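Walid Smadi, l'homme qui fait répéter les robots

Il faut sonner deux fois chez Skorkari, la première sonnerie étant couverte par le tambour. Walid Smadi ouvre, s'excuse pour le bruit et retourne s'asseoir. Depuis avril, il dirige ce que l'entreprise appelle la collecte, autrement dit la fabrication patiente des exemples dont un système d'apprentissage tirera, si tout va bien, une façon de bouger.

« Mon intitulé de poste comporte le mot "données", ce qui rassure ma mère, dit-il. En pratique, je fais faire le même geste à un bras articulé jusqu'à l'heure du déjeuner, puis je recommence. »

Le principe tient en peu de mots. Un opérateur guide le bras, la machine enregistre les positions de ses articulations et les images des caméras, et l'ensemble forme un épisode. Le projet en cours, baptisé Drivmont, en réunit 2 639 à ce jour. Le client, Mahasneh, en avait commandé 600 pour commencer.

« Ils pensaient que 600 suffiraient. Moi aussi, remarquez. Puis on a déplacé l'objet de quelques centimètres et le modèle s'est mis à taper dans le vide, avec beaucoup de conviction. »

Pourquoi un tambour ? La question revient à chaque visite et il y répond sans lever les yeux de son écran. Frapper une peau avec une baguette demande de tenir un objet allongé, de viser et de doser. Saisir un cube et le reposer, tout le monde l'a fait, lui compris, pendant deux hivers. « Le cube, c'est notre solfège. Je n'ai rien contre le solfège. »

Les épisodes ratés occupent une bonne partie de la conversation. Skorkari les jetait, au début. Walid Smadi a obtenu qu'on en garde environ 200, étiquetés à la main, ceux où l'opérateur manque son coup puis se reprend. Il y tient. « Si vous ne montrez que des gestes parfaits, le robot ne sait pas quoi faire dès qu'il s'écarte du chemin. Il n'a jamais vu personne se rattraper. C'est un enfant élevé par des gens trop bien. »

Reste la question des opérateurs. Ils sont 11 à s'être succédé aux commandes, et chacun a laissé sa manière dans les fichiers. L'un hésite avant le contact, un autre frappe comme s'il réglait un différend. Le logiciel maison, Trarkidley, sait à peu près les reconnaître — ce qui n'était pas prévu et n'amuse que lui. Faut-il lisser tout cela ? Il penche pour un mélange, avec des consignes communes sur le départ et l'arrivée du geste, et une certaine liberté entre les deux.

Sur les promesses du secteur, il se fait prudent. On lui demande souvent quand les robots joueront dans un orchestre. « Je réponds que je serai à la retraite, et que j'habiterai loin de la salle. » Il préfère parler d'éclairage, de câbles mal rangés, d'horloges qui se décalent entre deux capteurs et rendent une matinée entière inutilisable. C'est arrivé deux fois. La seconde, il était seul au labo et n'en a parlé qu'après le café.

Vers 17 heures, il relance une série. Il n'entend plus le tambour, assure-t-il, sauf chez lui, le soir, quand il n'y en a pas.
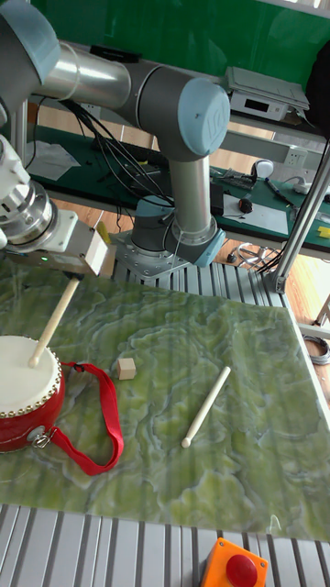
Combien de temps faut-il pour former un nouvel opérateur à la collecte ?

Comptez deux jours pour les commandes, et plusieurs semaines avant que ses épisodes soient assez réguliers pour rejoindre le jeu d'entraînement. Chez Skorkari, les premiers servent surtout à vérifier que les consignes ont été comprises.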